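How a dockside town kept the Blue Jackets off its streets
Speaker notes, evening session

Start with the song if the sound is working. If it isn't, just read the first verse, slowly, and go straight in.

Hello, thank you, it's so good to see a full room for a subject that usually gets a footnote. I have 35 minutes and I could use all of them on the first strike alone, so please stop me if I get lost in it.

SLIDE: map of the harbor

Plenholm in the early thirties was a port town with one big employer, the Vukčević ship repair yard, and a lot of people who worked there when there was work. Point to the yard, then the bridge, then the market square. They'll need the bridge later.

When we talk about the far right between the wars we tend to look at capitals. Parliament, the palace, the balcony. I love the small places, because in a small place you can see the joins! You can see who lent the hall, who paid for the shirts and who printed the posters. The Blue Jackets came to Plenholm as a sports club. They had a football team and a brass band, and the first thing they asked the town for was a practice room.

(Pause here. People usually laugh at the brass band. Let them.)

SLIDE: membership form

Read out the questions on the form. Name, trade, father's birthplace. That third one is the whole program, sitting quietly under a drawing of a trombone. By the second winter the form had grown a second page, and the club had stopped playing football.

Money. The yard's owners gave to the club, and we know it from the yard's own account books, where the payments are entered under "music." I was so happy when I found that line that I walked out of the archive and bought myself a cake. Don't spend too long on the cake.

SLIDE: front page of the Kekeo

The Kekeo was the dockers' paper. It ran on bad ink and worse paper, and it's a joy to read. It has tide tables, soup recipes, a serial about a haunted tugboat that never gets finished, and in between all that the most careful reporting on the Blue Jackets that I've seen from any town of this size. They printed the club's rules next to the rules of the movements abroad it was copying, column against column. Same oath, same salute, same line about national rebirth. The readers could compare for themselves.

It sold 2000 copies in a good week. More people read it than that, of course – a copy went up on the wall of the canteen and another in the laundry on Cader Street, where the women who worked there read it aloud over the machines. I'd like us to remember the laundry. Most of the people who stood on the bridge in March had heard the news there.

Ask: does anyone here come from a town with a paper like this? Take one or two answers, no more.

SLIDE: the bridge

So, the march. The Blue Jackets announced that they would cross from the yard side to the market and hold a rally. The council said yes. The dockers' union was split, badly, and I don't want to hide that. One wing wanted a counter-rally on the far side of town, well out of the way. The other wing wanted to hold the bridge. They had been arguing with each other for years over things that had nothing to do with the club, and a good part of that morning went on those old arguments again.

What settled it was the laundry workers, who went and stood on the bridge while the meeting was still going on. The meeting heard about it and followed them out. There are 2 accounts of what came next and they don't agree. The police report has a calm crowd and a march called off on account of rain. The Kekeo has no rain in it at all. I've looked at the harbor log and it gives a dry day with wind from the west – make of that what you like.

Slow down here. The club did not vanish after the bridge. It lost its practice room and a good many of its members, but some of the same men were back in town offices within a few years, in ordinary suits. If someone asks whether Plenholm "beat" fascism, give the long answer. They stopped a march, they kept a paper going, and they bought time that people used to get organized and in some cases to get out.

SLIDE: reading list

Mention the reprint of the Kekeo serials first, it's cheap and it's wonderful. Then the laundry interviews. The recordings are rough in places, with a lot of tea being poured, and I wouldn't trade them for anything.

Questions. Likely ones: did the yard owners ever answer for the payments (no, and the account books stop that spring), what happened to the brass band (I'd love to know), were there links to groups across the border (yes, go back to the column-against-column page and leave it up).

If there's time left, play the song again and get them to join in on the chorus. It's easy, it only has four lines, and the third one is the same as the first.

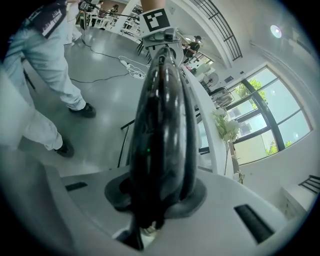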